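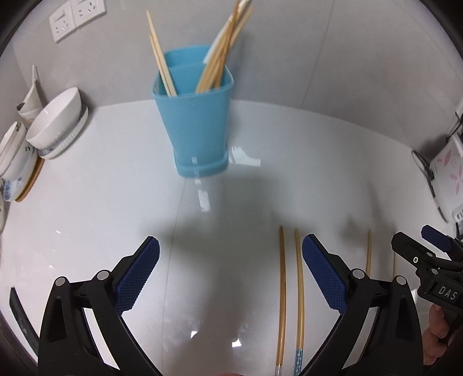

By our Noltonthorpe reporter | 2026-03-17 | 3 min read

Food stalls at the Noltonthorpe night market will have to stop handing out throwaway chopsticks from April, under a rule brought in by the market's organiser, Fandevent. Customers will get washable ones, drop them in a tub when they've finished eating, and the stalls will wash, dry and sort them for the next night.

The company says the change will keep 500 pairs a night out of the bins. Asked how it arrived at that figure, a spokesperson said it was "based on observed demand" and did not provide a count. The market has 15 food stalls, and by this paper's reckoning only a handful of them sell anything you would eat with chopsticks.

Stallholders are being asked to pay a $50 joining fee, which covers a starter kit of sticks and a plastic holder from supplier Nokier. Extra sticks cost more. Fandevent would not say how much more, or whether it takes a cut.

Wen-hsiung Tsai has run the Cheng noodle stall since the market opened. He already uses washable chopsticks for staff meals and says he has no quarrel with the idea.

"I don't like throwing them away either," he said. "But whoever wrote this has never had to find the other one."

Finding the other one is the part the four-page guide for stallholders skips over. It has a paragraph on water temperature and a paragraph on drying racks. On matching, it says pairs should be "reunited before service".

Fandevent's answer is that the sticks will be colour-coded by stall. That may help get them back to the right stall. It does nothing for a stallholder at closing time with a tub full of sticks, some of them brought from home, some with a worn pattern and some from a kit that has since been changed.
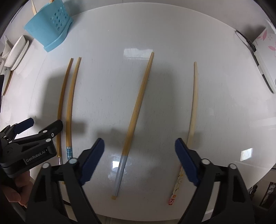

LOCAL BUSINESS

Anyone who has emptied a cutlery basket at home will know how it goes. Four chopsticks on a white tabletop ought to make two pairs. One is dark brown with a silver band, the one beside it is closer to honey with blue and white at the end, another wears a long silvery-grey sleeve, and the palest finishes in red and white. There isn't a pair among them.

Mr Tsai put a number on the job. Sorting after a busy night takes him 30 minutes, he said, and that's with a small set he knows well. Fandevent's guide allows 15 for washing and sorting together.

"They can come and do it in 15," he said. "I'll make them a coffee."

The company disputes that the work is onerous. In a written statement it said trials at another venue had been "overwhelmingly positive" and that stallholders found sorting "quick and even relaxing". It declined to name the venue. It also declined to say how many sticks went missing during the trial, describing the losses as "within expectations".

There's the question of who checks the washing, too. Inspections will be "light touch", according to the guide, and stallholders will sign a form each night to say the sticks were cleaned. Fandevent said it had no plans to hire anyone to look at the forms.

Some stalls may get around the whole business by switching to forks. The rule as written covers only chopsticks, so disposable forks, including plastic-coated ones, can stay on the counter. Fandevent said cutlery would be considered in a later phase. It gave no date for one.

Mr Tsai expects to pay the fee and keep using his own sticks. He has asked whether he can do without the holder and have the price taken off, and was still waiting for a reply when this story was filed.

Fandevent says stallholders who have not joined by the first market in April could lose their spot. The site agreement we were shown does not mention chopsticks.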